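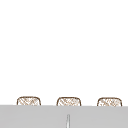 Figure 3. Simulated kitchen from the Garari scene kit, looking across the gray surface to the woven shapes along the back.

4.2 Trying out the kit

I'll admit I came to the Garari kit a bit grumpy. Our group at Neltport had spent most of the spring building kitchens by hand, and Bernadette Horgan kept telling me to just buy the thing. So I did, and I ran it on the same desktop we used for the baselines in Section 3. Install took about 20 minutes, most of it downloading meshes. The kit ships with 116 layouts, and I stuck with the sink one for everything reported in this section (Makis Sarantis ran the drawer layouts, see 4.4).

What I liked right away was the reset. You hand it a seed, it lays out the props again, and you're off. I left it going on a Sunday and came back to 370 finished episodes with no crashes, and that's a lot better than our homemade setup ever managed!

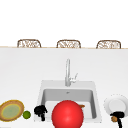 The object set is where I got pickier. Shapes are simple and the shading is soft, so a policy trained only on these renders may lean on color more than I'd like. Big round items are easy for the detector. The dark, knobby ones gave us trouble all week, and I ended up relabeling a batch by hand with Gearóid Cullinane (thanks, Gearóid). I also wish the docs said more about friction. The defaults felt slippery to me, and I had to dig through a config file to change them, then restart, then do it again when I got the units wrong.

Support was quick, though. I wrote in twice and had a useful reply the same afternoon both times. The license covers one lab, and Mervyn Bickerstaff is still asking whether our partners at Coughlan count as part of it.

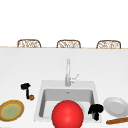
Can the kit be used without a graphics card?
Only for small jobs. Physics alone ran fine on my laptop, but once I turned rendering on it slowed to a crawl, so plan on a real GPU if you want camera input.

For the comparison with Jitach in the next section I kept the seeds fixed and left the friction at my edited values.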